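Tue 18 August

The water bill arrived on Saturday and it was higher than the one before, so I've spent two evenings reading the meter and going round the house with a torch. I'm putting down what I found in case anyone else on the same street is wondering.

We are in Nerkgate, in one of the terraces with the stopcock under the front step. The meter is in the pavement outside, under a small iron lid that takes a screwdriver to lift. Ours was full of silt. I scooped it out with a yoghurt pot and took a reading before bed, which was 1,863. In the morning it had gone up by one, and no one had run a tap or flushed anything that I know of.

One unit is a thousand litres, so it doesn't follow that a thousand litres went overnight. It might have been about to tick over anyway. The red figures after the point are the ones to watch, and I hadn't written those down. I did it properly the second night and they had moved as well, so there was a leak somewhere on our side.

I started in the kitchen. I dried the pipes under the sink, put kitchen roll round each joint and left it for an hour while I got on with other things.

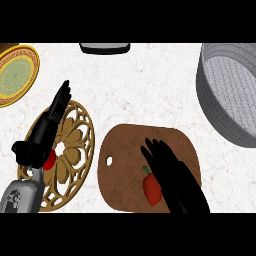

Next door reckoned I was wasting my time with the sink and should go straight to the toilets, as theirs had run for most of July before they noticed and it had cost them a good deal more than a new valve would have. I said I'd get to the toilets. The kitchen roll was dry in any case, every piece of it.

The upstairs toilet was fine. The downstairs one looked fine too, but I put a few drops of blue food colouring in the cistern, left it for half an hour with the door shut, and when I went back there was a faint blue streak down the back of the pan. You couldn't hear it at all. The water was coming over the rubber seal at the bottom of the flush valve, a thin film of it, all day and all night.

The seal is a flat ring that costs very little. Getting the right one took longer than fitting it. The valve has Flenby stamped on the side and a number, 841, which meant nothing to the man at the first counter I tried. The hardware stall at the Mercado had a drawer of them loose, sorted by size and not by make, and I matched mine by holding the old one against them.

To change it I did the following:

- turned off the isolating valve (a quarter turn with a flat screwdriver)
- flushed to empty the cistern
- twisted the flush valve to the left and lifted it out
- peeled off the old seal, cleaned the seat with a cloth, and pressed the new one on
- put it back and turned the water on

The old seal had gone soft and had a groove worn in one side. There was limescale on the seat as well, which I got off with vinegar.

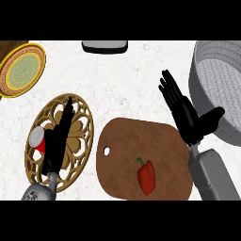
I did the food colouring test again afterwards and the pan stayed clear. The meter didn't move overnight either – red figures included. I've since taken a reading every morning and the daily use has settled down to what I'd expect for the size of the house.

That leaves the bill. The water company has a leak allowance, but the form asks for two readings taken after the repair, and it says internal leaks are looked at case by case. I've sent it off with the receipt from the stall. I don't expect much for a toilet seal, but the form was only two pages.

The lid on the meter is still stiff, so I've left the screwdriver in the porch. I'll take the next reading at the end of the week and add it here.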